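Inside the mast house: our open day at Drestusum Radio

The spring issue had to be put to bed before we went, so the write-up has had to wait until now. I'm glad of the extra weeks, as I've been boring everyone at home with it and have had time to work out which bits they liked.

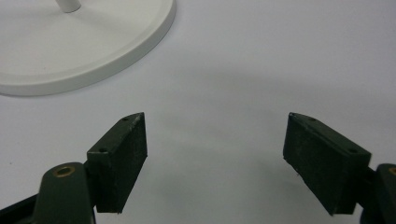
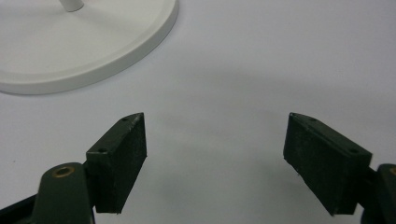

Trurham Listeners' Circular, Issue 43, page 23

We met at the station car park in Trurham at half past nine on the Wednesday, 30 of us, which filled the coach apart from the back row where the coats went. Drestusum Radio opens its doors once a year, in May, and the places go fast. I had tried twice before and been too slow both times, so I was there early with a flask and far too many sandwiches.

The drive out takes longer than the map suggests. You leave the main road at Arden, go past the garden centre, and then it's single track with passing places for what feels like forever. The mast comes into view long before the building does. I had pictured a big concrete block at the foot of it and what you get is a long low brick house with a green door and a porch, more like a village school than anything to do with broadcasting.

We were split into two groups. Mine did the studios first.

There are three, and only one of them is what you would expect. Studio One has the desk, the two guest chairs and the big window through to the producer, and that is where the breakfast show comes from. It's much smaller than it sounds! On air you'd swear the presenters were at opposite ends of a ballroom, and they are close enough to share a packet of biscuits. We were allowed to sit down in turns and put the headphones on. I said good morning into the microphone and heard myself come back, and I can report that I do not have a voice for breakfast. The gentleman after me read out the shipping areas from memory and got a round of applause.

Studio Two is for recording, and was in use, so we looked through the glass for a few minutes while a serial was being read. The reader had her shoes off. Our guide explained that shoes creak, and so do leather jackets, and that someone had once lost an entire afternoon to a pair of corduroy trousers. She reads standing up, with the pages laid out separately so that none of them has to be turned. Every so often she would stop, go back half a line and start again without any sign of annoyance, and the engineer would tick something on his sheet. I could have stayed there all day. I've listened to the afternoon serial for years and never once wondered how they avoid the rustle.

Studio Three was the old drama studio and I had been looking forward to it most. Half of the floor is carpet and half is bare board, and there's a staircase in the corner that goes nowhere, with three kinds of tread side by side so that an actor (or whoever is doing the feet) can go up in stone, wood or lino. The gravel tray is still there. So is the door. If you heard any play from Drestusum in the old days you have heard this door: it has four locks, a chain, a letterbox and a knocker, and it stands in its own frame on castors in the middle of the room. Naturally we all had a go. It has a really splendid slam.

They don't make as much drama as they did, and the guide was quite frank about it. Two plays last year, and a Christmas one which was done partly on location in a barn. But the studio is booked for a new run in the autumn and they have kept everything, down to the box of gloves (birds' wings, if you flap them) and the roller for thunder. Someone asked whether it wouldn't all be easier from a computer. It would, she said, and often it is, but actors play a scene differently when somebody is pouring a real cup of tea next to them.

Lunch was in the canteen and I'd like to put in a word for the leek and potato soup. The two groups swapped notes and each was convinced the other had missed the best part.

After lunch it was our turn for the archive, which I had marked down in my head as the dull half. How wrong can you be. It runs the whole length of the cellar. The shelves are on rails and you wind them apart with a wheel, and there is tape down there going back 60 years, as well as discs, scripts, running orders, a drawer of jingles and a whole cabinet of listeners' letters. The letters are sorted by programme and then by whether they were pleased. The second pile is a good deal thicker in every case, except for the gardening hour, where everybody seems to have been delighted from beginning to end.

The archivist played us four extracts and I will try to do them justice. The first was a dance band from the seaside pavilion, with the announcer plainly trying not to laugh at something. Then a piece of a quiz in which both teams gave the same wrong answer. The third was the Türkmen concert, a recital of songs for voice and long-necked lute which was broadcast live from the town hall at Arden and thought to be lost until a copy turned up in a mislabelled box. It's a rough recording, with a cough in nearly every pause, and it was the most beautiful thing I heard all day. The room went completely quiet. They are cleaning it up for a late evening programme and I hope they leave at least a few of the coughs in.

The last was a weather forecast, eleven seconds long, from the night of the big snow. "More of the same" was the whole of it.

We finished with the transmitter hall. I am not a technical person and will leave the proper account to those in our group who are (there was a lively discussion on the coach about valves, and I believe an article has been promised). I can tell you that it hums, that it's very warm, and that the old cabinets with their brass-rimmed dials have been left standing beside the modern one, which is roughly the size of a wardrobe and does all the work. You can't go up the mast. You can stand at the bottom and look up until your neck hurts, and with the clouds moving over it you'd swear the whole thing was coming down on top of you.

There was a small shop by the door on the way out, with mugs, tea towels and a CD of the old interval music. I bought two of the CDs, one to keep and one for my sister, and have since kept both.

Some practical points for next year. Wear flat shoes, as the cellar steps are steep and the drama studio floor has trailing cables. There's a lift to the archive but it takes one wheelchair at a time and you need to ask when booking. Phones have to be switched right off in the studio corridor, and they do check. The coach left Drestusum at a quarter past four and we were back in Trurham just before six, in time for me to catch the end of the teatime show and picture exactly which chair they were sitting in.

Names for next May's list go to the usual address from the first week of the new year. If there is enough interest we may ask for a second date, and those who missed out this time will be offered seats first.

Also coming up: the summer listening evening will be at the library, doors at seven, with a play from the Drestusum archive and a talk afterwards on how it was made. Bring a cushion, the chairs haven't improved.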